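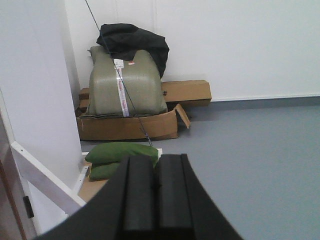
Nadine Kanaan

Search the help pages Go

Filed under: Zundley planner > Soft goods > Questions we keep getting

Print this page | E-mail this page

Why does the planner treat two cushions as one object?
They're the same green, they're stacked, and the segmenter is an optimist. When two soft things of similar color touch, Zundley merges them unless it finds a depth step along the seam. Lower merge_bias to 5 and try again. If you set it to zero you'll get a separate object for every wrinkle, and you'll have earned it.

The wrist view is half gripper. Is that a bug?
No. The fingers are supposed to be in there. Load the self-mask for your gripper before you start perception, or the planner will spend its morning avoiding its own hand. We once watched it do this for 40 minutes with great dignity.

What is error 1421?
"Target boundary crosses thin structure." In plain words, a cable runs over the thing you asked for. A dark cable across a wrapped bundle looks to the segmenter like an edge, so one bundle becomes two halves with a border between them. Turn on bridge_thin and the halves get joined again. This only fixes the outline. The cable still exists, and the motion planner will want it entered as an obstacle.

Can I plan a grasp on something woven and puffy?
You can plan one. The surface normals on plastic sacking wander all over the place, so the grasp scorer tends to like a fold, because a fold looks like a handle if you've never met a handle. Set soft_surface to true and raise the smoothing window. Dimas Nugroho wrote the default value for rigid parts and has asked me to stop sending him screenshots.

Does it read labels?
Only if you installed the Pelupessy text module, and only when the print is strong. Faint red on white usually comes back as an empty string. An empty string is a better answer than the ones it gave before July.

Why won't the arm reach into an open box?
Check the flaps. A bent flap goes into the collision map as a solid wall, and so does its shadow if your depth filter is set too loose. Tighten the filter first. If the flap is still blocking a sane path, mark it as "compliant" in the scene editor and cap the speed.

Is the 100-candidate limit on grasps fixed?
It's in the config, under sampler. Raising it makes planning slower and the results about as good as they were. People raise it anyway.

Does any of this work with Jandar controllers?
Yes, through the Dreler bridge. Restart the bridge after every change to the self-mask. It won't tell you it needs it.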